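**Ticket 1019 – Gear kit assembly, Honier bench cell**
Status: open, waiting on Tilen
Last update: 1 March 2018

Hello again, and thank you for the quick answer on the last one! You asked me to write down what we see when the arm does the gear job, so I'll take it slowly and hope I don't leave out the part you need.

The pick itself is the good news. Since we put the Dratum pads back to the softer setting in February, the fingers take a gear by the rim and keep it upright.
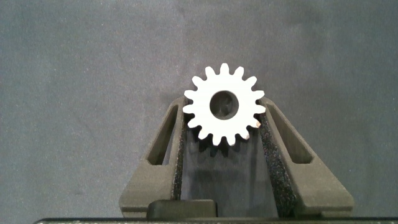 We ran 100 picks with the force at 76 on the slider and lost five, all of them in the first stretch before I had wiped the pads down. I was very pleased with that, and so was everyone who came by to look.

The trouble is with placing. When a gear has to go in next to the big disc, with other gears already sitting close by, the arm comes down, stops a hair early and throws the "contact" warning. I have tried:

- re-teaching the approach point (no change)
- slowing the last move (better, then worse again)
- turning the gear half a tooth before going in (worked twice, and I can't say why)
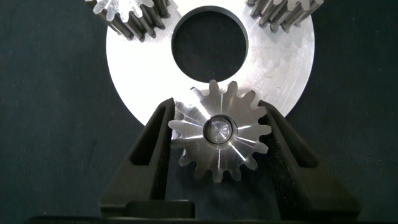

My own guess is that the teeth meet tip to tip and the arm has no notion of giving a little wiggle, the way you or I would without thinking – but please tell me if I'm off. Does the Domański add-on have a search move for this, or would we have to write one?

The shop keeps asking me when it can take over the whole kit. I've told them picking yes, meshing not yet. Log file to follow tonight.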